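Setting Up the Plelmont Gripper Kit for Laundry Pickup

Applies to the two-finger kit with wrist camera, Brornilance control software version 2

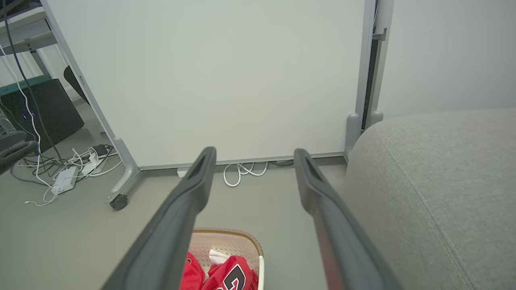 Cloth is harder for a gripper than boxes or bottles. It folds, it catches on itself, and two shirts in a pile can look like one. The Plelmont kit can handle clothing with its stock fingers, but the default settings are meant for rigid parts and need to be changed first. Allow an hour for the whole setup.

What you need

The kit, mounted on your arm and powered
The control software, installed and connected
A basket with an open top
A few pieces of clothing you don't mind snagging
A clear spot on the floor within reach of the arm

Step 1. Check the camera view

Open the Live tab. Both fingertips should show in the lower half of the picture with the gap between them near the middle. If one tip sits much higher than the other, loosen the two screws on the camera bracket, turn it slightly and tighten again. Save the view when it looks even.

Step 2. Place the basket

Put the basket on the floor and keep chair legs and loose cables out of the arm's path. The software stores the rim height during calibration, so if you switch to a taller basket you have to run it again. A soft-sided basket works as long as the rim holds its shape.

Step 3. Change the grip settings

Go to Settings, then Grip, and pick Fabric from the list. Set the closing force to 200 and the hold delay to 900 milliseconds. The delay gives the cloth time to bunch up between the fingers before the arm lifts. Jeans and towels may need more force – go up in small steps and stop when the item no longer slips.

Step 4. Teach the pickup

Jog the arm by hand until the fingers are over the basket, pointing down into it. Press Record, lower the fingers into the top layer of clothing, close, and lift straight up. Press Record again to stop. Do this with the pile full, half full and nearly empty.

Step 5. Run a test

Start with speed at 25 percent and keep a hand near the stop button. Let it run until the basket is empty.

Common problems

Picks up two items at once: lower the fingers less on each approach.
Fingers hit the rim: repeat the calibration from Step 2.
Drops the item on the way up: raise the hold delay to 1,000 milliseconds.

Finger pads wear faster on zippers and buttons. Replacement pads are sold in pairs by Srisuk and fit without tools.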